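Thursday, April 28, 2022

3 min read

The plant is staying! I moved it four times today (windowsill, shelf, the floor for a bit, then back to the white tabletop) and it has won its spot by the wall for good.

I should start with the morning. Divina came by early with the box of desk things she'd been promising me since October, and we dumped the whole lot out on the rug and went through it like kids with Halloween candy. Pencils, pencils, more pencils. A stapler that weighs as much as a brick. Index cards, a full pack, 3000 of them according to the label, and I can't imagine what one person does with that many but I'm going to find out. She wouldn't take any money. I gave her the banana bread.

Then the big sort. I'd decided that only things I use every day get to live on the table, and everything else goes in the drawers or out to the hall. Pencils in their container, yes. Tape, drawer. The old receipts I finally went through, and the only one worth keeping was the 56 dollars from Bevano for the lamp, in case it dies on me again.

Xolani called in the middle of all this and I put him on speaker and made him listen to me move furniture. He thinks a fake plant is cheating. I told him I've killed two real ones since I moved in and this one has red flowers every day of the year, little fuzzy ones, and I don't have to remember a thing.
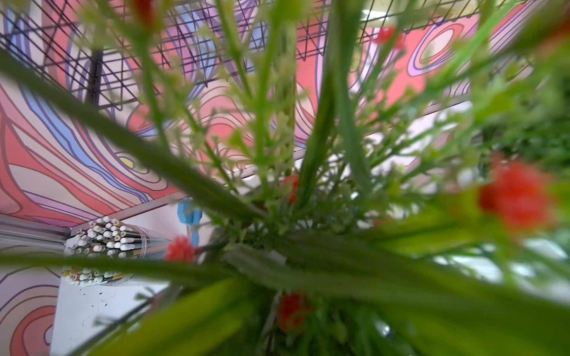

And it looks so good with the mural! All that pink and coral going off in waves, and the purple lines, and then this wild burst of green right up against it. I was worried it would be too much. It is too much, and I love it. I keep finding new bits in the wall, too. Today it was the yellow oval with the rings around it, like a knot in a piece of wood, and I sat there with my tea following the lines out from it until the tea was cold.

Tomorrow: hooks for the hall, call Osvaldo about the chair, return Vy's drill (late, sorry Vy). Maybe dust the leaves, if that's a thing people do. I'll ask Divina.

Recent entries
The lamp lives again
Soup for one, soup for six
A drawer that finally closes
Walking home the long way

Contact | © 2022 | Back to top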